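Search this site Go

Glenys Treloar puts the kettle on before I've got my coat off. I came to Whitcombe to ask her about shelving, and she wants to talk about tables instead (fine by me!).

"Everybody starts at the shelf," she says. "I start with a table and nothing else to do."

She has sorted 32 home libraries, and her own rule is a small pile at a time.
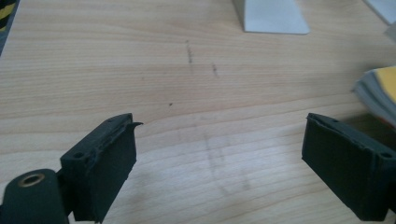 I asked how small. "Whatever you can carry without using your chin," she said, and then told me a long story about a staircase in Grosgate that I promised not to print.

Magazines are her weak spot. She kept seven years of a gardening monthly until last February, when she let go of all but three issues.

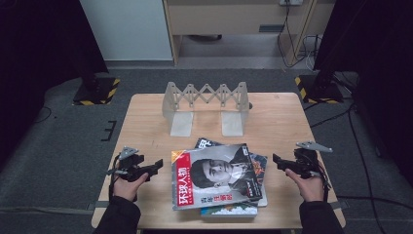 "I do miss them a bit," she said. "I still look for the one with the pears."

We got on to bookends, and I confessed mine slide all over the place. Glenys likes a plain one with a flat foot. A white metal bookend with a curved cutout, standing on a pale table beside a blue book, is pretty much her idea of perfect, and she'd keep that book with the spine facing out. "Children's books too," she added. "Especially those, the thin ones vanish." 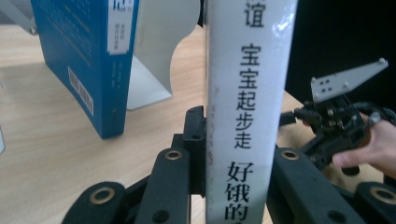

Her own shelves came from Bendura and she has never oiled them. I wondered if she ever finishes.

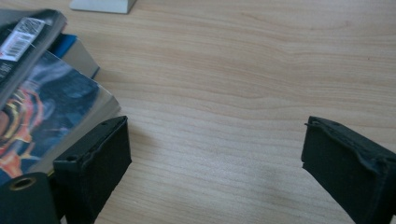
"Oh, no," she said, pouring me another cup. "I've got two boxes in the hall right now."

1,448 shares | 7 comments

Related
Drawers that stick
A morning at Zorkard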